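Corn Hall, Sultham - conversion to library and reading rooms
Progress report to the Prendeo building fund
2022-06-08

Sorry for the gap since the last one. Short version first, detail after.

Roof is on and watertight bar the north gutter. Tower scaffold still up. Ground floor slab poured in three of the four bays. Lift pit dug, relined once, fine now. Windows late. Money still inside the grant but the contingency is thinner than I'd like, see further down.

Roof

All 544 square metres of the main slope are now slated. We kept what we could of the old Welsh slates and put them together on the street side, where people will see them, with the new ones on the back slope facing the car park. The colour match is better than the samples suggested. From the station steps the back slope looks a bit purple in the rain. Can live with it.

The rooflights went in during April. Herneo moved them down by one batten from the planning drawings so that you don't catch the metal edge from the square. The planning officer has seen this and is content, email on file. No formal change needed.

North gutter is the one bit left. The old lead was taken off and the boards under it were soft for most of the length, so new boards, new falls, then lead. The lead is cut and waiting. Needs a run of dry days and a free pair of hands from the roofing gang, who have gone off to another job till the end of the month.

Three of the trusses needed new ends. The other trusses only wanted cleaning and a few bolts. The steel shoes are visible from the gallery and Herneo asked for them to be painted the same dark grey as the columns. Done. Looks tidy.
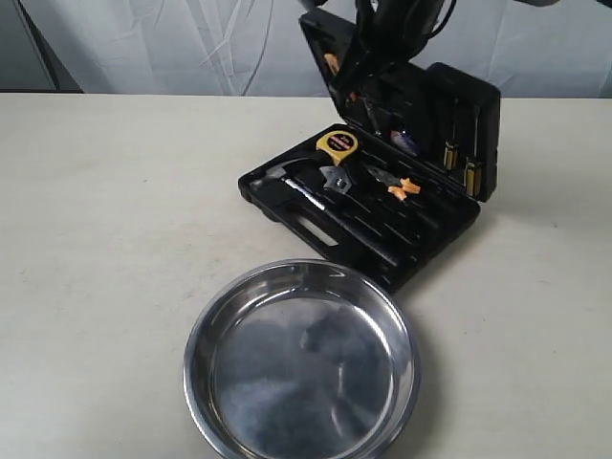 The gallery itself is further behind. We can't fix the balustrade until building control accept the height of the old ironwork with a glass panel set behind it. The ironwork is too low by modern rules, has always been too low, and taking it out would upset the conservation conditions. Glass behind is the usual way round. Drawings went in twice, the first set had the wrong section on it (our mistake, an old sheet got picked up). Waiting on an answer. The plasterers are working underneath in the meantime so the delay isn't costing anything yet.

Ground floor

New slab is insulated, with the heating pipes cast in. Bays one to three poured and cured. Bay four is held for the drain.

The drain: it runs from the old kitchen range under the front steps to the sewer in the square, and none of the surveys had it. Brick, sound, still carrying water from next door. We can't fill it and we can't build over it without a cover. Herneo have redrawn the floor with a removable panel by the returns desk. Neighbour has agreed in writing to access once a year. The water company hasn't replied, I have chased.

The original floor was pine block on pitch. Plan was always to lift, clean and relay. The cleaning is slow. Pitch comes off with a scraper or it doesn't come off. We've got enough good blocks for the main reading room but not for the children's room, so children's room changes to lino, a warm red, sample in the site office if you want to come and see it. It is cheaper and quieter underfoot, and the librarians prefered it anyway.

Walls

Cement render off the inside of the south wall. Under it the brick is in decent shape apart from a strip at the bottom where the damp had been trapped. We are letting that dry before the lime plaster goes on. Readings drop a bit each week. I'd allow all of the summer for it and have told the plasterers to come back to that wall last.

There is a painted price board on the west wall, behind where the stud partition was. Wheat, barley, oats, beans, and a column for the week. Faded but you can read most of it. It was not on anyone's list. I have asked for it to be kept, cleaned lightly and left showing between the shelves. This loses us one run of shelving, on the local history side. Librarians are happy to lose it.

Tower scaffold

Should have been down by now. The clock face came off for repair, came back, and then the stone surround was found cracked right through on the left side. Two stones to be replaced, cut from the same beds if the quarry can find the right depth. The order is placed. Hire on the scaffold goes on meanwhile and that is the single biggest pull on the contingency at the moment.
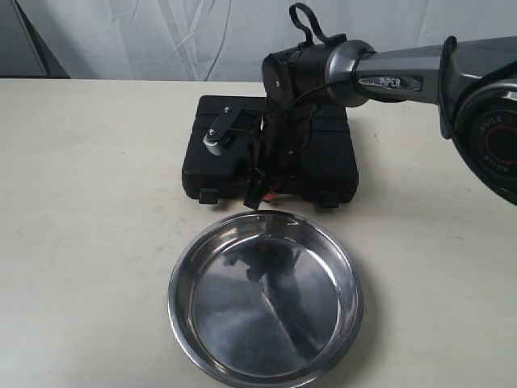

Kozan say the lower lifts of scaffold could be struck now and only the top two kept, hung off brackets, and that this would free the front doors and the pavement well before the stone arrives. They have done it on a church tower with softer brick than ours and had no trouble. They would want the engineer to look at the bracket fixings first and would price the change at no more than one month's hire.

I am in favour. The front steps can't be touched while the scaffold sits on them, and the steps hold up the ramp, and the ramp holds up the railings. The engineer is booked to look. If the answer is good I'll go ahead without coming back to you, unless you tell me otherwise.

Windows

Late. The tall ones on the street side are being remade in the old pattern with slim double glazing. Joiner's delivery slipped once and then again. First four are on site, primed, stacked flat in the market store. They're good, the glazing bars are as thin as the old ones to my eye. The rest are promised in two lots. In the meantime the openings are boarded with a vent left in each board so the plaster can dry.

The fan window over the door stays as it is. Old glass, a few cracked panes, repaired in place. One pane was replaced at some point with bathroom glass and that will go.

Lift

The pit filled with ground water the first week. Pumped, relined, and has stayed dry through the wet spell after. Shaft walls are up to gallery level. Lift car is ordered in the plain finish. We had the option of a glass car, looked at it, too dear and the view would be of a blockwork wall for most of the trip.

Shelving and furniture

Not really started. The long tables are to be made from the old sample benches where the merchants used to tip out grain. Eight benches stored, six usable. Tops need planing and new frames under. Herneo's drawing shows a lamp at each end of each table, with the cable up through the leg. Floor boxes are already cast in for it so the table positions are now fixed, please don't let anybody promise to move them.

The stacks upstairs had to be thinned out. The gallery floor will take less load than first thought, so tall shelving goes against the wall only and low units at the front edge. Total is now 798 metres of shelf over both floors. It was more in the bid. The shortfall is mostly made up by the rolling stacks in the basement, which the public won't browse but can ask for books from.
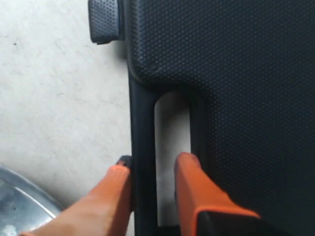 Will the reading room still open before the rest of the building? That is still the plan, with the reading room and ground floor toilets opening first through the side passage and the children's room and gallery following once the balustrade and lift are signed off.

The side passage needs lights and a level surface for that to work. Both are in the contract. The gate at the street end is listed along with the hall, so it stays, and will be pinned open in hours. Bikes go in the yard behind.

Heating and power

Heat pump chosen, going on the flat roof over the old weigh office. The screen round it is slatted timber, left to go grey. The noise report came back fine at the nearest bedroom window. The new supply cable comes in from the back lane and the lane has to be shut for the dig. Council want it done outside term time. That puts it in the school holidays, a little tight against the plasterers but workable.

No radiators in the main hall, all underfloor. Upstairs has two fan units hidden behind the grilles that used to be for the gas lighting. Grilles cleaned up very nicely.

Visits and the public side

We ran one open afternoon when the slab was cured. 130 people came through in groups, hard hats on, in at the side and out at the back. Most wanted to know about the clock. A fair few remembered the place as a roller rink and wanted the rink floor back, which went decades ago. Several asked for more toilets. There's no room for more toilets.

The hoarding on the square now has the long section drawing printed on it at large size. People do stop and look. Someone pointed out that the drawing has the tower weathervane facing the wrong way round and they are right. Will be corrected when the panels are next changed.

Plan to do another open afternoon once the scaffold is struck. You'd be welcome to it, or come earlier and have a quiet walk round.

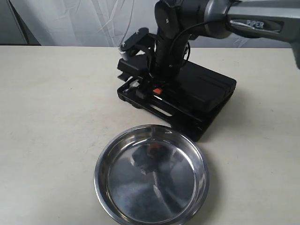
PIPER arm over the tabletop.

Money

Claim attached separately. Spend is where it should be for the roof and slab, under for windows (they aren't here), over for the scaffold and the drain. The timber repairs in the gutter came out of contingency. The stone for the clock surround will too. After those two there is enough left for one more surprise of middling size but not for two.

Saved: lino for block in the children's room, plain lift car, reuse of the benches. Not saved, though I'd hoped: paint stripping on the columns. Old lead paint, had to be done properly.

I'd like to move the unspent part of the signage line into the scaffold line. Signage was over-allowed in the bid and Herneo's scheme is mostly painted lettering straight on the wall. Need your say-so in writing for this, a one line email will do.

Needed from you

Yes or no on the signage money.
A name for the plaque, and how you want Prendeo written on it - capitals or not.
Whether you want the price board mentioned in the press note or kept back for the opening.

Next up

Gutter lead. Engineer on the brackets. Bay four as soon as the water company answer. Second lot of windows. Balustrade, if building control come back. Next report will go out after the lane closure, with the revised programme attached. The one you've got pinned up is out of date from the windows line downwards so please bin it.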